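Chapter 7
Booking Systems and the Management of Places

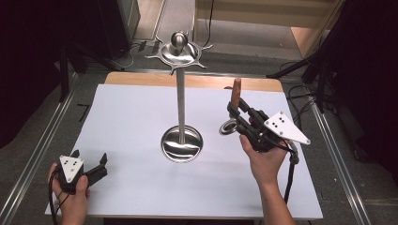 A club, hall or visitor venue that takes bookings is making a promise to each person who books. It undertakes that a place will be kept, that the price shown is the price to be paid, and that any change will be made known in good time. The booking system is the means by which these promises are recorded. This chapter considers how such a system is set up, who should be allowed to change it, and what must be decided before the first booking is opened to members.

Earlier chapters dealt with the yearly programme and with the setting of charges. It is assumed here that the reader can draw up an event plan of the kind shown in Chapter 4 and understands the difference between a member rate and a guest rate.

After studying this chapter, you should be able to:

explain the terms capacity, hold, waiting list and release;
set opening and closing times for a booking period;
choose a suitable refund rule for a given event;
draw up a table of staff permissions;
check a day's bookings against the money received.

7.1 Capacity and holds

Capacity is the greatest number of places that may be sold for an event. It is fixed by the smallest of several limits, which may include the fire certificate, the seating plan, the number of staff on duty and the terms of the licence. A common mistake is to enter the limit of the room and to overlook the others.

A hold is a place set aside but not yet paid for. Holds are needed whenever a member begins a booking online, and they may also be placed by staff on behalf of a group. Every hold must have an end time. Where no end time is set, places remain out of sale and the event appears full when it is not.

Case 7.1 The Remau Club

The Remau Club holds a members' supper each January. The hall is licensed for 109 persons. In the year under study, the club moved its bookings from a paper diary to a system called Gemgate. The events manager, Ho-yin Chu, entered the capacity as 109 and opened booking at 9.00 am.

By noon the event was shown as full. On checking the list, Mr Chu found that 13 places were on hold with no end time, all of them from bookings which members had started and left unfinished. He released the places and set a limit of two hours on all later holds. The waiting list, which had been switched off when the event was created, was then opened.

The case raises two matters to which we shall return. The first is that the settings of an event should be read through by a second person before booking opens. The second is that the figure entered made no allowance for the serving staff, who also count towards the licensed number.

7.2 Opening and closing times

Booking should open at a time when staff are present to answer questions. It should close early enough for numbers to be passed to the kitchen and to any outside supplier. Where different classes of member may book at different times, the order must be stated in the club rules and entered in the system in the same form. The Stultent and Choi venues, discussed in section 7.5, show two ways of arranging this.

A closing time applies to changes as well as to new bookings, unless the rules say otherwise. Staff who accept a late change should enter their name and the reason in the notes field, so that the final list can be explained if it is later questioned.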